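Desktop computer disassembly

Desktop computer disassembly is the work of taking a personal computer apart into its main pieces, whether to fix it, upgrade it, clean it or recover the parts. It is one of the most rewarding jobs in home electronics, and a surprisingly friendly one: a typical tower opens up into a handful of large modules, most of them held by screws, clips or simple latches.

Before opening the case

The computer is shut down and unplugged, and the power button is pressed once to drain what is left in the circuits. Many people wear a grounding strap. The tower is then laid on its side on a firm, flat surface, and the side panel comes off. With the motherboard facing up, nearly everything can be reached from above, and screws stay where they are dropped!

Layout of the interior

The power supply is a metal box that usually sits in a rear corner and feeds the rest of the machine through bundles of colored wire. Drives live in cages toward the front. On many office towers, the parts meant to be handled are marked with bright plastic, a lovely piece of design that lets a beginner find the latches without a manual. The motherboard takes up most of the remaining floor and carries the processor, the memory and any expansion cards. 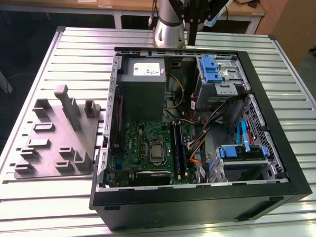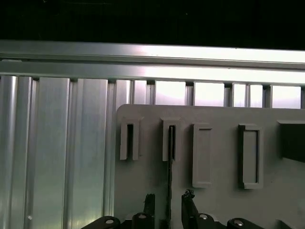

First picture: a tower on its side with the panel off, blue plastic at the drive bays. Second picture: raised slot frames on a light gray plate, beside ribbed aluminum.

Order of removal

Cables come first, pulled by the connector and never by the wire. Memory modules follow, released by the small levers at the ends of their slots, and then expansion cards. Hard drives and optical drives slide out once their clips are open. The power supply and motherboard are left for last. Horațiu Grecu's repair guide Skurkex, a favorite among hobbyists, divides the job into 8 stages and suggests a sketch of the cable routes before the first plug is pulled.

Sorting and storage

Loose parts need a home. Memory and cards go into antistatic bags, drives are kept away from knocks, and screws are grouped by the part they came from. Slotted holders that stand parts upright are a delight to use on a busy bench, keeping edges apart and labels easy to read.

See also: Computer case; Motherboard; Electronics recycling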